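Teleop demos: arm keeps closing on the wrong thing when two objects touch

Posted in Learning from Demonstration, 16/08/2025
3 replies

Kanville_Dave

I'm teaching a small arm to pick up a whiteboard marker by driving it through the job by remote control. I hold the leader arm, the follower copies me, and the software saves the joint positions and the camera video together. The follower is a Dradard kit with a two-finger gripper. The camera is bolted down and doesn't move.

With the marker on its own it learned well enough. I recorded 200 demos and the arm got it most times I tried. Then I started adding a second object, a wrapped candy, because the finished setup has to cope with clutter. If the candy is a hand's width away there's no problem. If it touches the marker, the gripper comes down between the two, closes on a bit of wrapper and lifts with nothing in it, or drags both of them along the board.

I've added more demos with the two touching and it hasn't helped much. I've also tried going slower. A still from one of the touching layouts is below so you can see what the camera gets.

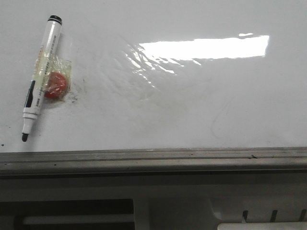 Fixed camera view, marker and wrapped candy touching, overhead light on.

I can do it by hand every time, so I don't think it's the gripper. Should I keep recording, or is something wrong with the way I'm doing it? Training takes most of a night on my computer and I'd like to stop guessing.

Feng-yi Tsai

I'd look at three things before recording any more.

First, the light. There's a big white band of glare across the board and a lot of streaky reflection next to it. The marker barrel is mostly white and the board is white, so you're already asking the model to find white on white. In your still the objects are over to the left of the worst of it, but if you move them around between demos, some of them will be sitting right in the reflection. Clear wrap is bad for this too, as the creases catch the light and look different every time you turn the candy. Turn off the overhead light or hang some baking paper under it, and put a lamp off to the side. A matte sheet over the board is even better if the job allows it.

Second, where you grab. When you drive the arm by hand, watch your own recordings back and see which part of the marker you go for. I'd bet it changes. On some you'll have gone for the cap end and on others for the middle of the barrel, depending on which side the candy was on and how your wrist felt. The model ends up somewhere between the two, and with something lying against the barrel that's a poor place to end up. Pick one rule and stick to it. Mine would be the cap end whenever the candy is against the barrel. The black cap also stands out from the board much better than the barrel does.

Third, what you can see that the arm can't. If you're standing beside the board and looking at the real objects while you drive, you are using your own eyes and both sides of the marker. The model only gets the fixed camera. Do a batch where you look only at the screen. If you can't do it reliably that way, the arm won't either, and you need a second camera on the wrist.

On your actual question, I wouldn't delete the single-marker demos. Keep them and record a fresh set of touching ones with the rule above. Throw out the older touching ones where you hesitated or had two goes at the grasp. Pauses get learned as well. I had an arm that would hover over a cup for eight seconds because I used to stop there and check my grip.

Also wipe the board. There's a grey smudge right by the candy and a faint curved line further across. Probably harmless, but if the smudge is in every touching demo and none of the others, the model can use it as a clue and then you clean the board one day and it all changes.

prultonier_user

Just record more. I did 1176 for a sorting job and it came good in the end. Took me until October but it works.

Trevaskis

More demos of the same mistake won't fix it, so I'd go with Feng-yi on that one.

One thing to add. Check the gripper opening at the start of the descent. On a lot of leader arms the trigger has some slack, and the follower's fingers don't open as wide as you think. By hand you correct for it without noticing. Plot the gripper value for a few good demos and a few bad runs on the same graph. If the bad runs come down narrower, that's your wrapper pinch, and you can fix it by recalibrating the trigger before you record the new set.

Vary the angle of the marker too. If it always lies on the same diagonal, the arm will learn that diagonal and very little else.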